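Home Guides Cell set-up Spares Contact
Filed under: Two-arm cells > Care and repair
7 min read

Harnari two-arm cell – set-up and upkeep
Section 3: Conduits, grippers and wrist cameras

Read section 2 first if the arms aren't on the rail yet. This one assumes both bases are bolted down and the cell powers up without a fault. Written for the bench-top version with printed wall panels, as at Pedby and Skirimholm. The Vaughan cell has a different rail, see its own sheet.

Tools: hex keys, side cutters, white cable ties, soft brush, lint-free cloth, torch. Printed copy of the fault list if you can find one.

CAUTION – Power off at the wall before touching any connector. The stop button holds the arms but does not kill the camera supply. Support an arm before releasing it. It will drop.

3.1 Before you start

1. Park both arms. Grippers facing each other over the middle of the table, small gap between. Use the PARK position, don't jog them there by hand.

2. Look at the silver conduits. Each should run in an easy loop from the low end of the arm over the white links. No kinks, no flat spots, nothing pulled tight at the shoulder.

3. Check the base bolts with the key. Snug is enough. If one turns freely, stop and go back to 2.7.

4. Look at the loose wires behind the rail and down by the bases. Anything trailing onto the lower shelf gets tied back before the arms move. Tableware and utensils on that shelf will snag a thin cable when you pick them up.

5. Table items can stay where they are for a visual check. For anything in 3.3 or 3.4 clear the middle of the table, and take mugs and plates right out of the cell.
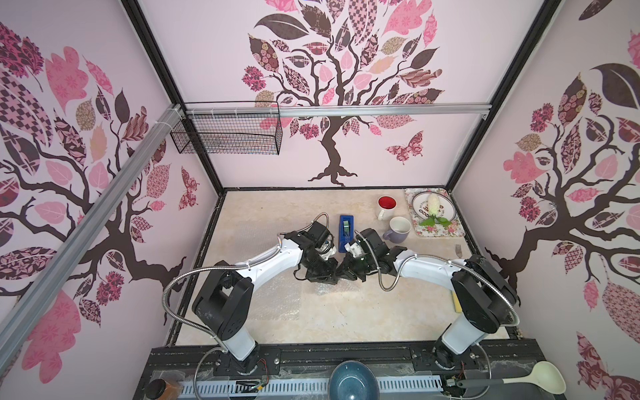
3.2 Conduits

Do one arm completely, then the other. Mixing them up is how we ended up with two half-tied arms and no idea which was which.

1. Power off. Wait for the joint lights to go out.

2. Cut the old ties at the base only. Leave the wrist end alone for now.

3. Run a hand along the conduit. Feeling for sharp edges where the coils have opened up. Open coils = replace, do not tape over.

4. Refit with fresh ties. Leave slack for the shoulder at full reach. Too much slack and the loop catches the other arm, too little and it drags on the wrist connector.

5. Trim the tails flush. A cut tail left long will scratch you every time you reach in.

6. Power on, slow speed, take the arm to each corner of the table and back. Watch the loop the whole way. If it goes tight at any point, power off and redo step 4.

Note: the wire basket on the back rail is hung on cable ties too. Check them while you have the cutters out. Keep the basket empty when the arms are running, tools in it rattle loose and end up on the table.

3.3 Gripper fingers

1. Open the gripper fully from the panel. Then power off.

2. Brush out round the finger roots. Bits of film and foam get in there and the finger stops short of closed.

3. Wipe the pads. Dry cloth only. No solvent on the white finger parts, it clouds them and they go brittle.

4. Wiggle each finger side to side. Slight give is normal. If you can see it tilt, tighten the two small screws behind the finger. Finger tight plus a nip, no more, they strip easily.

5. Power on and run OPEN / CLOSE 3 times, no load. Listen. A click at the end of travel means grit still in the slide, so back to step 2.

CAUTION – Fingers out of the way when you run the test. It closes faster then you expect.

3.4 Wrist camera

The camera is the small black module on the white printed mount. Don't use the mount as a handle when you move the arm – they crack at the foot and the crack is hard to spot.

1. Power off.

2. Torch on the mount. Look along the foot and round the screw holes for hairline cracks. Cracked mount, fit a new one, print file is on the Harnari parts page under bracket 810.

3. Check the connector at the side of the camera is pushed right home. Half-seated gives you a picture that drops out when the wrist turns, and looks just like a bad cable.

4. Clean the lens with the dry cloth. One wipe, light.

5. Make sure the conduit clears the lens through the whole wrist turn. If it swings across, re-tie nearer the joint cap.

6. Power on, open the camera view. You want the gripper finger in view at the bottom edge, with the work beyond it. If the finger isn't there at all, the mount has slipped round. Slacken, turn, retighten, look again.

3.5 Grip check with soft packing

Do this after any work on the fingers or the camera. Use something soft that doesn't mind being squashed, foam tube is ideal. Avoid hard plastic parts till the soft check is good.

1. Lay the foam on the table, one end toward the gripper. Bubble wrap under or beside it is fine but keep it off the finger tips.

2. Slow speed. Bring the fingers to the end of the foam and close.
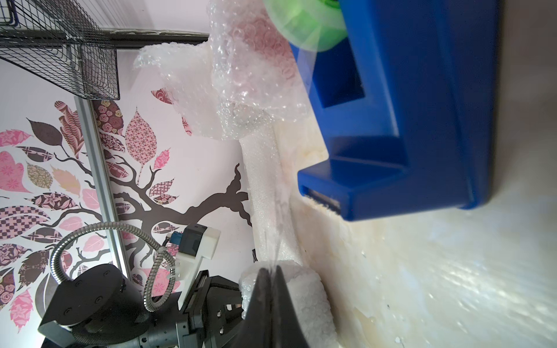 3. Hold at the closed position and look at the pads. Both should meet the foam square on. If only one edge is touching, the finger is tilted, go to 3.3 step 4.

4. Lift a little. Foam should stay put. If it slides out, wipe the pads again before you touch the force setting. Most slipping is dirt.

5. Lower, open, back the arm off. Repeat with the other arm.

Note: thin plastic film is a pain. It clings to the pads and shows up in the camera view as a pale streak, which people then report as a lens fault. Pull off any loose strands first.

Note: shiny packing can also throw glare into the camera. If the view washes out, shift the wrap before changing exposure.

3.6 Putting it back in service

– Both arms to PARK
– Cutters, keys, torch out of the cell (check the lower shelf aswell)
– Tie offcuts swept up, incl. behind the rail
– Normal speed back on
– Log sheet filled in, which arm, what was changed

If a fault comes back within the same shift, leave the cell off and ring Pedby. Don't keep clearing it.

Next: Section 4, Rail and panels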